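4.2 Slip of bundled cords during transfer

The most frequent fault in the packing trials was the loss or rotation of a bundled power cord between pickup and release. Of the 308 transfers attempted in June, 150 used a cord and the remainder used a rigid item of similar mass. Rigid items produced no grip faults. Cords produced 12, all of them on the same two-finger parallel-link gripper design and all with the closing force left at the value recommended in the Pustell setup sheet.

Cords were folded into loops and held with a single thin tie. The nominal grasp places the fingers on the column of strands below the tie, with the connectors pointing away from the palm. Fig. 6 gives the wrist view with a cord held in this orientation.
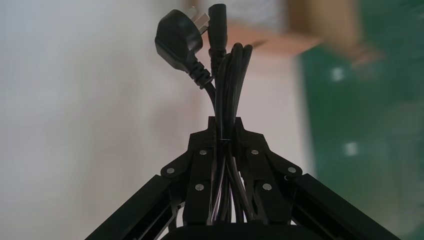

Fig. 6. Wrist camera view of a bundled power cord held between the gripper fingers, plug and socket ends uppermost.

A bundle in this pose behaves poorly as a load. The plug head and the socket connector sit at the far end of a soft column, so any sideways acceleration of the wrist bends the strands above the fingers before the gripped portion moves. If the tie is slack, strands slide past one another and the effective width of the bundle falls. The controller reads finger position only. It holds the position reached at first contact and does not close further when the bundle thins, and the remaining grip force can drop below what is needed to carry the cord.

The grasp-confirmed flag made matters worse. It was latched at contact and cleared only by a release command, so a gripper that had lost its cord went on reporting a held object until the end of the cycle. In six of the faults the arm completed the full placing motion with nothing between the fingers. The operator's panel showed a normal cycle each time, and the fault was found on review of the wrist video. Frames with the fingers well parted were labelled by hand and compared against the commanded state at the same time stamp. Strong motion blur made the background unreliable for this purpose, but the fingertip pads and the gap between them stayed legible.
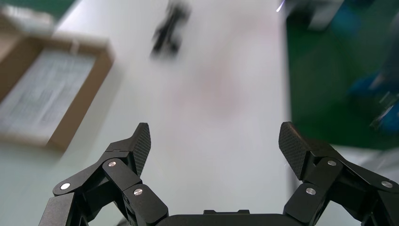 4.3 Safety considerations

A false grasp report is more than a counting error. The Kasteo supervisor permits higher joint speed once an arm is believed to be clear of the box, and it infers this partly from the grasp flag. Odera and Lau noted that a person reaching in to recover a dropped cord would do so while the system still considered the cycle healthy. No contact with a person occurred in the trials. We nevertheless treated the latched flag as a safety defect and suspended cord transfers until it was changed.

The revised logic checks finger position at three points after lift. If the fingers have closed past the contact value by more than a set margin, both arms stop and the supervisor requires a manual reset. Both arms are included for a simple reason: the grippers work towards each other over a shared box, and halting one alone leaves the other free to move into the space where an operator would be reaching.
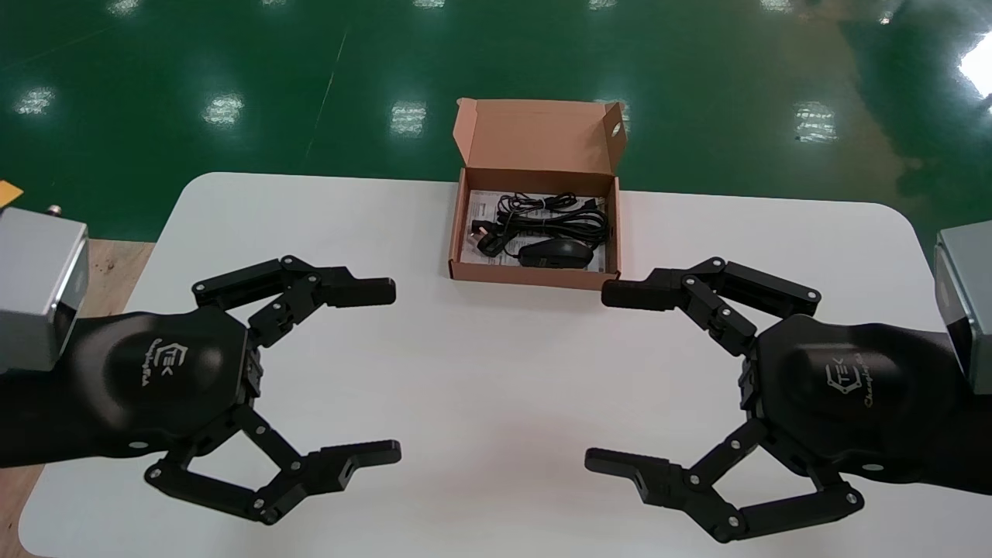 The margin itself proved hard to choose. A tight value stopped the cell on harmless settling of the strands, and a loose one missed slow slips entirely. Nasution's bench tests suggest that the margin should scale with the measured width of the bundle at contact, but this has not yet been tried on the full cell — the present firmware accepts only a fixed number. Retensioning the grip once, shortly after lift, is a cheaper measure and is examined in Section 5.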